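Rareck opens hire scheme for button-testing robot arm

Small electronics makers can now rent a robot arm to test their switches and control panels, under a service launched in August by automation supplier Rareck.

The kit, sold under the name Fletar, comes with a two-finger gripper, a wrist camera and software that lets staff teach the arm a job by guiding it by hand. Hire costs $736 a month, with a minimum term of 2 months.
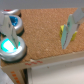
The Fletar gripper over a cork-topped test panel with lit button-like fixtures.

Product manager Obsa Sisay said most enquiries so far had come from workshops with fewer than 100 staff. "They've got someone pressing buttons all afternoon and they'd like that person back on the bench," she said.

Rigoberto Taipe, who runs the repair centre at Zullex, has booked two units. He said set-up took 54 minutes, although the printed manual could be clearer.

Rareck will deliver and service the arms from its Joseph depot. Training is charged separately.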